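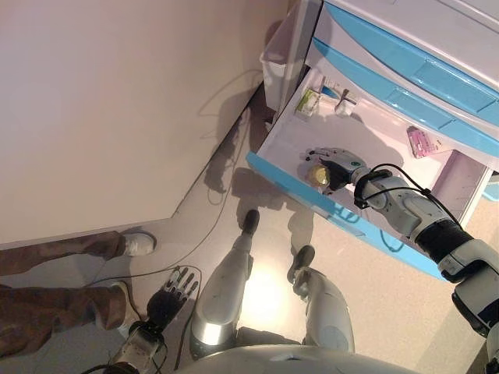

Drawer contents, blue-front unit.

Small-item storage: drawer layout revised

The Flaltbridge site has 19 drawer units on its list, and until now each was filled to the habits of whoever used it last. A stock check in October recorded 1,333 small items across the site, many of them listed under the wrong drawer. A common layout now applies to all units with light blue fronts.

Each drawer is assigned one category. Boxed items go to the back left, packets to the back right. Round or loose pieces stay in the middle of the drawer, where they can be picked out without moving anything else. Pens, tubes and similar thin items should lie beside the boxes - they roll forward when the drawer is pulled out quickly.
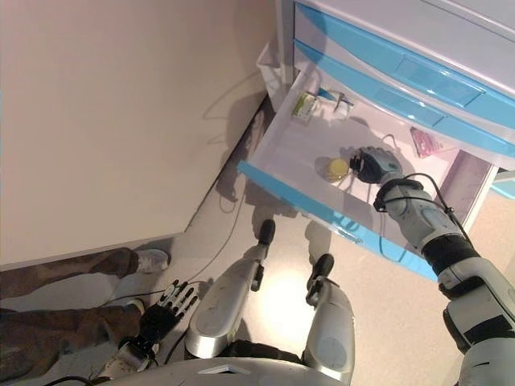

Zurnden Stores and Supplies, Flaltbridge

Boxes are placed with the label showing. The green-labeled box and the pink package keep their back positions under the new layout. The small yellow container has no category yet and remains near the center until the Leltex item list is reissued.

Nothing is to be stored on top of a unit. Waste bins and bags may stay at the left side, provided the drawers still open to full travel. 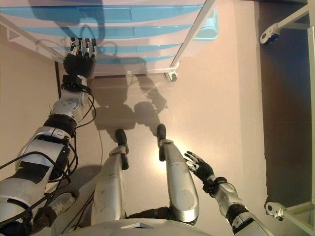 Carts: checks and numbering

The rolling cart has four light blue drawers, numbered 1 to 4 from the top down. Heavy stock goes in drawer 4. Only one drawer should be open at a time, and all drawers are closed before the cart is moved.

Casters are checked when the drawers are restocked. Hair and thread wound around the axle should be cut away, and a caster that still drags is reported for replacement under the Kruger parts code. Side rails are wiped with a damp cloth - no solvent on the plastic.

Revised drawer lists are kept at the stores counter. Issued 24 Apr 2019.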